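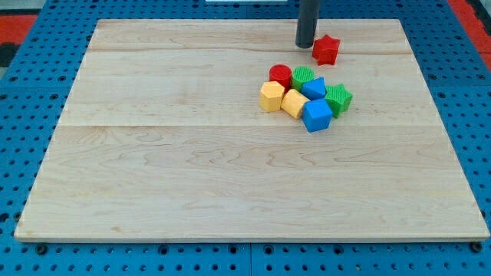
Neusa Furtado wants to know why we can't just sort by color and be done with it, and she's asked me that twice now, once in class and once in the margin of her worksheet. Fair question! So I'm starting these notes with it.

Course notes, Sorting and Grouping, handed out 12/7/18

You can sort by color, Neusa, and most people do. Look at the blocks on the board: four colors, two of each, eight in all. Color jumps out at you before you've even thought about it. But one of the reds is a star and another is a cylinder, and there's a green cylinder right next to that one. So does the red cylinder belong with the star or with the green one? Both answers are fine. What I want from you is the rule, said out loud, before you move a single block.

Some words we'll keep using:

Attribute – anything you can sort by. Color and shape are the easy ones. Texture counts too (run a fingertip over the top of a printed block and you'll feel fine ridges).

Rule – one sentence that tells a stranger where a block goes. If your partner has to ask "what about this one?" your rule needs work.

Leftover – a block your rule has no place for. Write it down, please, don't hide it under your notebook.

I tried all this with the Palomino section back in May. There were 29 of them, and 6 pairs wrote a rule I could follow without asking anything. The rest had rules like "put the ones that match together," and I love the spirit of it, but match how?

Then there's spacing. The star is sitting a little apart from the rest, and the other seven are bunched up close. People read a gap as a group whether you meant it or not – so when you lay out your answer, leave real room between piles, a hand's width at least. Use the joint lines in the wood as a border if you like, I do it all the time.

For next time: read page 107 in the Clullance reader, then write two rules for the same eight blocks, one that uses color and one that never mentions it. Swap with your partner and sort from their sentence only. No pointing!

Worksheets go in the Prakalgate tray by the door.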